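Open day at the Koubek building, Sumthorpe

We went to the October open day at the Koubek building in Sumthorpe, mainly to see the teaching rooms on the upper floor. Doors opened at 10 and the first tour left at a quarter past. Entry is free, but you need a sticker from the front desk, and the line for stickers was longer than the line for coffee.

The ground floor is offices and a small display about the building. It was put up for the Drindau seed company and used for testing grain until the company moved out. There is a framed floor plan by the stairs that gives the area as 2,891 square feet per floor, and a case of old brass scales. The labels in the case are hard to read unless you crouch.

Tours take 15 people at a time. Ours went up the back stairs to the prep room first. It has deep sinks, a drying rack on the wall and a row of locked cupboards. The guide talked for a while about how glassware used to be washed by hand here and is now sent out. Someone asked about the smell in the corridor and was told it was floor polish.

Next was the weighing room. You can try one of the balances yourself - they give you a paper clip and a dried bean. Children liked this a lot and it held the tour up. If you have small kids, go early.

The sample handling room was the part I had come for. The subject there was racks and labels: how a tube gets its label before anything else is done with it, which way up the label should be read, and what to do with a tube that has come in without one. We also got a short talk on cap colors. The guide was clear that colors mean different things at different places, so you go by the local chart and never by memory. I asked whether the chart was on paper or on a screen, and the answer was both.

After that there was a stop in the cold room, which we could only look at through the door, and then the lecture hall. The talk there was on Bumen, the inventory software they use, and ran long. The seats are hard and the back rows can't see the lower half of the screen.

Practical notes. The number 116 bus stops across the road and runs until early evening. Parking behind the building was full before 11. The elevator works but is slow, and the tour does not wait for it, so tell the desk if you need it. Sandwiches were gone by 1 - there is a bakery at the end of the street. Bags have to be left in the lockers, which take a coin and give it back.

Three of the tubes were standing in the blue rack, with three more lying on the table in front of it, and the caps were cream and shades of green. 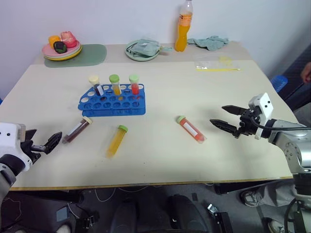 Page last changed: Thursday, 4:40 pm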